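Co-author never replies. Can I submit the paper without them?

Posted in: Research life > Publishing and authorship
Asked by thesis_in_a_shed, Sat 16 June

I'm in the last year of a part-time PhD and have a journal paper ready to go out. There are 3 authors: me, my main supervisor, and a researcher who was on the project at the start and then moved to a job outside the university. The third person ran the first round of interviews and wrote a draft of the method section, and I have used both. A fair amount of their wording is still in there.

The trouble is that they have stopped answering. I sent the full draft in January to their old university address and to a personal one. No bounce, no reply. I have written twice more since then, and my supervisor has left a phone message. I'm fairly sure they are alive and well, as their profile on the Hesby site gets updated.

My supervisor says to put the name on and send it. The journal's form asks me to tick a box saying that all authors have read and approved the final version, and I can't tick that truthfully. A friend in another department says to drop the name and put them in the acknowledgements, but that doesn't look right to me either given how much they did.

I need this paper accepted, or at least under review, before I hand in. What have other people done? I'd also like to know whether the university has any say in it, or if it is purely down to the journal.

Field is social research, if that makes a difference. The word limit is tight and there's no room for a long note on who did what.

perine_lane
Member, 5 answers

Just send it. Your supervisor is the senior author and has told you to. Everybody ticks that box and the journal never checks. If the missing person turns up later they will be pleased to have a paper out of it.

Comment from thesis_in_a_shed: Thanks, but some journals email every listed author when a paper goes in and ask them to confirm. This one does. I think it would sit there waiting.

Comment from perine_lane: Fair enough, mine didn't. You could ring the journal.

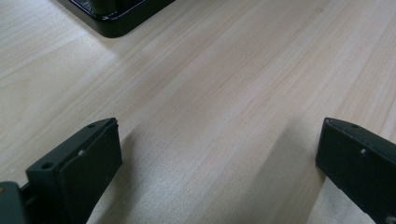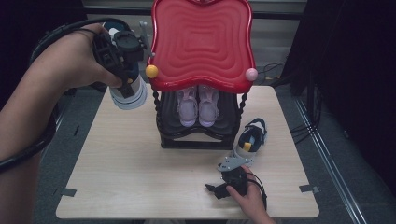

veveck_reader
Research support adviser, community moderator

I deal with this kind of thing several times a year. Please don't tick the box if it isn't true. It is a statement made in your name, and if it goes wrong later it is your name on the form as well as your supervisor's.

Please don't drop the person either. They collected data you rely on and wrote text you are using. Under most journals' rules that gives them a claim to be an author, provided they also get the chance to read and approve the paper. The rules generally say they must be offered that chance. You have offered it, but so far only by way of general emails, and you need something clearer on paper.

I would go about it in this order.

Look at what was agreed at the start. Many projects have a short authorship note or a line in the project plan, and people forget it exists. Your supervisor may have it. If it says what happens when somebody leaves, follow it.

Write one formal message and send it to every address you have, with your supervisor copied in. Attach the final version. Say which journal it is going to, list the authors in order, and ask for one of three replies: I approve, I want changes, or I wish to be taken off. Give a date. A month is reasonable. Keep the tone friendly. People who have left research are often embarrassed about old work and avoid it, and a cross email makes that worse.

Try a second route. If they have a public work address, a short note there is fine. Leave out the details and simply ask them to look at their email about the paper. A posted letter is also worth the stamp. You mention the Hesby profile, and if the site allows messages, use it and keep a copy.

If the date passes with nothing back, write to the journal's editor before you submit. Explain the position in a few lines and ask how they want it handled. Some will take the paper with the name on and a note from the other authors. Some will want the person moved to the acknowledgements, although many journals ask for written permission from anyone thanked by name, so that has its own problem. Others will say no until there is an answer. You want to know which before you have spent three months in their queue.

On your last point, the journal decides what it will publish, but it won't usually settle a dispute between authors. It will send that back to the university. So yes, your university has a say. Look for the research integrity office or a named contact in the graduate school. You are not making a complaint by asking them for advice, and you can say that in your first line.

As for the note on who did what, check the journal's guide again. Those statements are often left out of the word count. Where they are counted, 300 characters is usually plenty if you use initials.

One thing I would check separately is the interview data. If the consent forms name the people who would have access, make sure that still matches who holds the files now that one of the team has left.

Comment from thesis_in_a_shed: This is very helpful, thank you. There is an authorship note. It was in a shared folder called Petridis, which was our working title, and I had never opened it. It says anyone leaving has to be sent drafts and has a month to respond. It doesn't say what happens if they don't.

Comment from veveck_reader: That's better than most. Quote the line about the month in your message and send a copy of the note to the editor if it gets that far.

slow_second_draft
Member

Same thing happened to me, different field. Mine had changed jobs and was going through a bad time at home. What worked was making the task smaller. I had been sending the whole paper, over 30 pages with the tables, and asking for comments. In the end I sent only the section they had written, under 1,000 words, with the full paper attached separately, and asked if they were happy with it. Reply came the next day and they approved the rest a week later.

Also check whether your thesis needs the paper to be accepted. At my place a chapter could go in marked as "in preparation", with a signed sheet from the supervisor. It took the pressure off, and the paper went out after my viva. The graduate school should be able to tell you by email.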